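4.2 Contrôle des doigts de la cellule Grasico à deux pinces

Attention : mettre la cellule en vitesse réduite avant chaque contrôle.

1. Fermer la pince du bas sur le bloc vert. Les deux patins doivent toucher ses faces.

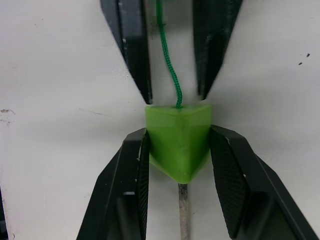
Fig. 171 – Bloc tenu entre les deux patins

2. Ouvrir la pince du bas et prendre le bout gris de la corde avec la pince du haut.

Note : changer les patins tous les 3,000 cycles.

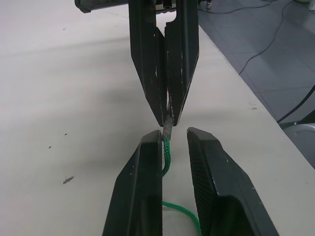
3. Nettoyer les patins avec un chiffon sec.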